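Subject: Re: [merkik-users] Left finger pad lifting on hand-held gripper

Washington Evangelista wrote on October 3, 2019:

> Pads on our pair at Brorville are fraying at the edges. Do you re-glue or replace? Ours have done 298 picks.

Replace. Re-glued pads on the Zaugg cell came away again after 162 picks. Look at the top and outer edges first.

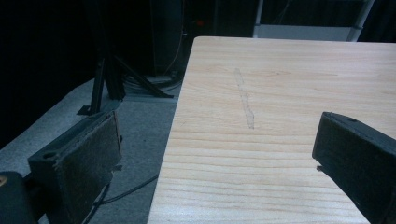
Scrape off the old adhesive, wipe the finger with alcohol and clamp the new pad for 20 minutes. Check that the jaws still close square. Then run the sock basket with both grippers before signing off; thin fabric shows up a bad pad sooner than blocks do. 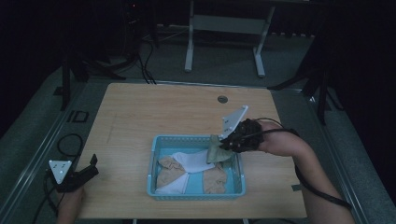 Fig. 2: Right gripper closed on the olive-green sock, left gripper open.

Keep the cable clear of the jaws.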